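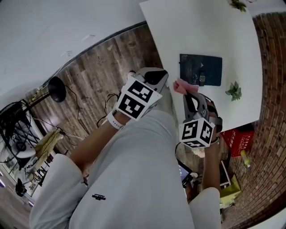
Segundo Virgilio Tiongson, o mais difícil é desaprender a pressa: quem segura as duas pinças pela primeira vez fecha-as depressa demais, e o robô aprende isso também. Ouvi-o na visita à Draron, logo à entrada da sala de demonstrações.

2024-01-26
Por Lucienne Texier

O trabalho faz-se sentado, à mesa, com uma pinça em cada mão e cubos de marcas a preto e branco montados nelas. Pega-se num objeto cor-de-rosa, levanta-se, pousa-se, repete-se. Desde outubro gravaram 1.371 demonstrações e rejeitaram 62, quase todas por as marcas terem ficado tapadas. O comando à distância, a que chamam Akell, fica noutra sala e só o vimos parado. A visita durou duas horas e éramos 11.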